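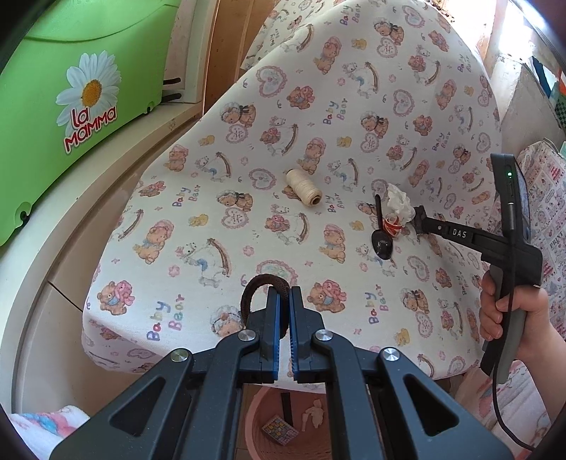
Print this entry | E-mail this entry

Sorting bench notes, April 2, 2019

The teddy bear fabric is back on the sorting bench. I had hoped the Grela canvas would replace it, but the Grela canvas arrived in March cut to 37 cm wide, a fine size for covering a ruler. So, Baby Bear it is, hearts and bonnets and rocking horses and all. If anyone from Dobson visits, we are a serious workshop.

On the bench for the small odds tray: spool of cream thread, black plastic spoon, brown hair tie, a little red and white loop of something, a crumpled bit of white that I'm calling tissue until somebody objects. The spoon is the easy one to spot and the white scrap is the hard one. White on white print, what a treat. I looked straight past it twice.

Cream thread isn't much better against this background. Put it over a pink heart and it behaves.

Labels: the Pornine drawer list still has "thread, misc." and "misc. thread" as separate lines. I've merged them and expect the colour codes to be wrong for a week. The spoon has no line at all. Entered it under kitchen, grudgingly.

Hair ties go in tray 18, the one with the grey lid. Tray 18 is full of rubber bands. Moved the rubber bands to the Gevano tin, which was full of hair ties.

To do: iron the fabric, ask for canvas in a width known to commerce, find the other half of the red and white loop if it ever had one.

Recent entries
Drawer list, second attempt
Grela canvas: measurements and regrets
What was in the Gevano tin

Contact the workshop | Copyright 2019 Pornine Workshop | Back to top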